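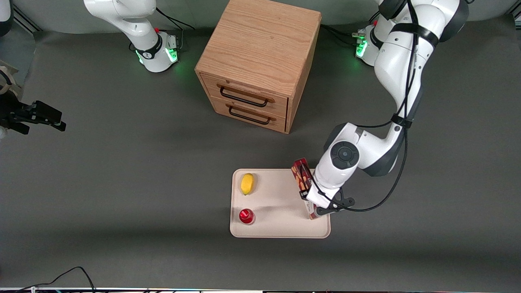 Two-drawer oak box, bench notes, July

Reading time: 4 min

Started 8:10. The small cabinet is back on the gray bench and both drawers are in. It has been going by "the Dovstead box" on the shelf list, so I'll keep calling it that, though the label on the job sheet says Lim 2. Same piece.

State of it this morning: carcass sound, no movement at the corners when I racked it by hand. Top has kept its color well. The right side panel reads a shade darker than the rest. I thought at first that was the finish and wiped it down with a damp cloth, then a dry one. No change. Leaving it alone. If somebody wants the panels matched, that is a separate job and should go on a separate sheet.

Drawers

Upper drawer runs fine. It closes with one finger and stops where it should.

Lower drawer was dragging for the last bit of travel. Pulled it out and looked at the runners under the bench lamp. There was a shiny patch on the left runner toward the back, so it had been rubbing there for a while. Took it down with 220 on a flat block, a few passes, tried it, a few more. Rubbed plain candle wax on both runners and on the bottom edges of the drawer sides. Better. Still a little tight if you push from one end of the handle. Pushing from the middle it goes home cleanly.

I don't want to take any more off. It's humid in here and the drawer will shrink some by winter — if it is loose in July it will rattle in January. Note for whoever picks this up: try it again when the heating comes on before you reach for the sandpaper.

Handles

Black metal bar pulls, one to a drawer. The lower one had a loose screw on the left side. The hole was slightly chewed, so I packed it with a sliver of hardwood and glue, let it sit through the break, and put the same screw back. Snug now. Did the upper one by hand while I was there and it took about a quarter turn on each side.

Checked both for level against the top edge of their drawers. The lower one was a hair down on the right and I left it. You can't see it unless you put a rule on it, and redrilling the front for that would be silly.

The old screws are a size we don't stock. Grilance has them in boxes of 384, far more than we will ever use, but they don't split a box. Going to ask the Cleltonport shop if they want to share one.

Tray

The cream plastic tray stays on the bench with the small stuff in it. Please don't empty it into the parts bins. Last time the pieces got sorted by size and it took me most of an afternoon to get them back together with the right job.

Cycle count

The Lim sheet asks for 2,000 open-and-close cycles on each drawer before the box goes out. I have no count I trust for the upper one. There is a tally on the back of the old sheet but the handwriting changes halfway and part of it is crossed out. Starting both from zero. It costs us a bit of time and then the number means something.

While the count is running, look at:
- wax building up at the front of the lower runners
- the repaired screw hole, left side, lower pull
- any gap opening where the back meets the side panels

Write down the count when you stop, even if nothing has changed. "Same" is a fine entry.

Feet

It stands straight on the tabletop with no feet or pads. I'd like felt under it eventually. Had a sheet of the 2 mm self-adhesive out and then put it back, as the height is written on the sheet and I'd rather not change it before the count is done. Until then lift it to move it — don't slide it. The bench top marks easily.

Left to do

Wax again after the first few hundred cycles. Order screws. Find out from the Dovstead side whether they want the drawer bottoms lined. I have some of the green felt left from the instrument cases, probably enough for one drawer and not the other.

Swept up, block and wax back in the left-hand cupboard. Stopped at 4:30.

Comments (3)

The sharing idea is fine with us in Cleltonport, we're down to a handful of those screws. Put us down for half the box.

Which candle wax did you use? The white block in the cupboard has gone soft and picks up dust.
> The plain household candle, stub end, in the tin with the pencils. Throw the white block out.

If the lower drawer still binds off center, check that the bottom panel hasn't crept back in its groove. Had that on one of the earlier ones and sanding did nothing for it.

Recent entries
Regluing the Cleltonport stool
Drawer runners: wax, soap or nothing
Grilance order, what came and what didn't
Bench top, cleaning and touch-up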